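Workbench and bin check, March walk-through
4 min read

Same list as last time, with my comments typed in as I went. I do this one early, before 8 in the morning, when the Druvness room is quiet and I can crawl under things without anybody stepping over me. OK means OK, FIX means I want it done before the next walk-through, and WATCH means I'm going to keep being annoying about it.

1. Floor and walkways. OK. Tape lines are still down and I could get from the door to the sink in a straight line, which I could not do in February! One curled corner of tape by the coat hooks. I pressed it down with my shoe and it came right back up, so somebody with fresh tape please have a go.

2. Exit door. OK. Opens all the way, closes by itself, sign lit.

3. Extinguisher. OK on the gauge and the pin, WATCH on the location. The wall sign for it is half behind the Jidska shelving again. You can find it if you know it's there (I know it's there, a visitor doesn't).

4. Shelving, Jidska unit. FIX. Bottom shelf is fine. Top shelf has the box of spare blocks on it, and I put that box on the scale: 50 pounds. That's too much weight over head height, sorry. Move it to the bottom and put the paper towels up top where they can fall on me all they like.

5. Eyewash bottles. FIX. There are 2 and one is past its date. I've taken it off the wall so no one grabs it by mistake, and the replacement is ordered under request 934.

6. Outlets and power strips. OK. No strip plugged into another strip this time, thank you, thank you. The Quan lamp at the end of the bench has a stiff cord but I went over the whole length and found no cracks.

7. Bench tops. OK. Some rings from coffee cups, and I'd still like drinks kept on the side counter. I ran my palm along the front edges and got no splinters, so the sanding did the job.

8. Bench legs and wobble. WATCH. Leaned on every corner. The Stasik bench rocks a little at the back left. A folded piece of cardboard is doing the work of a leveling foot and I left it there for now, but I want a real foot on it.

9. Block bin, clamps and inside surfaces.
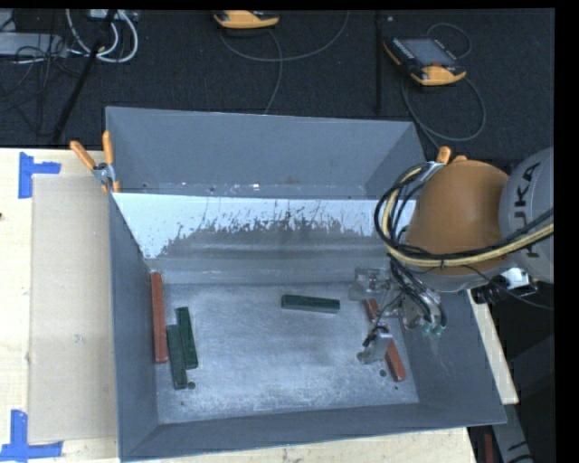
The bin gets its own line on my sheet because hands go in and out of it so much and it's the piece everyone forgets to wipe. I'd call the cleaning a FIX: there's white powdery stuff left on the floor of it, and the far wall has dark splatters and drips all along the lower half, so please do the walls too and don't stop at the bottom. Take the blocks out first, the green ones as well as the reddish-orange ones, or you'll only be cleaning around them. The orange-handled clamps are on my list for every visit, so give each one a proper tug before you start work and tighten anything that gives.

10. Rags and wipes. OK. Lidded can has a lid, and the lid was on it. Bag was nearly full so I swapped it.

11. Gloves. WATCH. Plenty of large, hardly any small. I have small hands and I notice these things.

12. First aid box. OK. Counted against the card inside, all there except the tweezers, and those were on the windowsill. Back in the box now.

13. Lights. FIX. The tube over the sink flickers, tag number 137. It was steady for the first ten minutes and then started up while I was writing item 11, so if you look at it and it seems fine, wait a bit.

Overall I'm pretty happy with this one. Items 4, 9 and 13 are what I'll look at first when I come back, and if you've done one of them, initial next to it on the paper copy by the door.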